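Operators wanted for teaching laboratory tasks to robot arms

Prulton is looking for people who will show our robot arms how to work with glassware. You guide an arm by hand or steer it by remote control, and the movement is recorded. No experience with robots is necessary. The work starts in September.
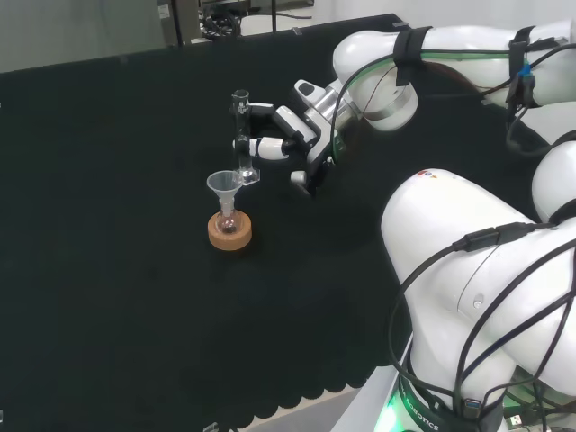
Photo: Ditte Bergmann / Prulton

The present task is pouring. A graduated cylinder must be brought over the funnel and tilted slowly, so that the liquid goes into the small flask in the cork ring. One session has 36 attempts, with a pause after every nine. We have 3758 recordings so far and need 2000 more before the spring.

You will stand or sit beside the table, as you prefer. Please wear closed shoes and tie back long hair. 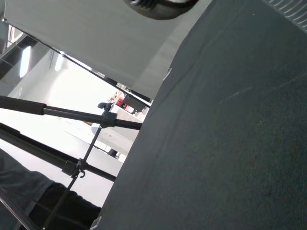
What you will do

Before each attempt you set the cylinder, the flask and the funnel on the black cloth. The positions should differ a little every time. After the attempt you mark it as good, bad or unsure. A bad attempt is also useful to us, so please do not delete it. 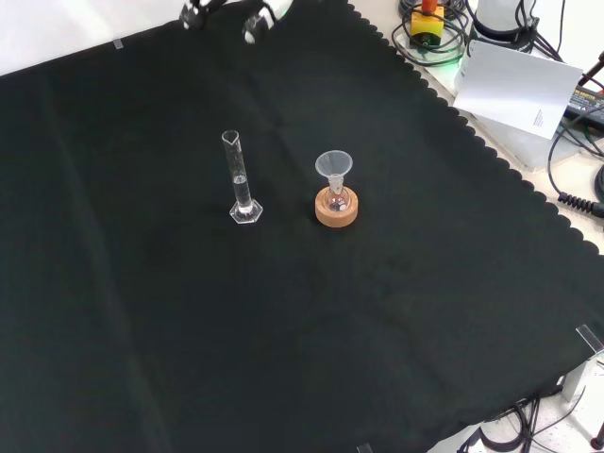
What we ask from you

You have steady hands and you are patient with repeated work. You can read a graduated scale. You can come for at least two sessions per week, from 9 a.m. or from 1 p.m. Simple English is enough.

The first session is paid training. You practice with the cylinder until you feel safe with it, and Ditte Bergmann stays with you at the table.

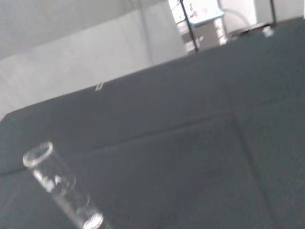

Prulton, Demonstration and Teleoperation Group

To apply, write a short message to Loretta Bellamy with your available hours and the word "pouring" in the subject. A résumé is welcome but not required. We answer every message within two weeks.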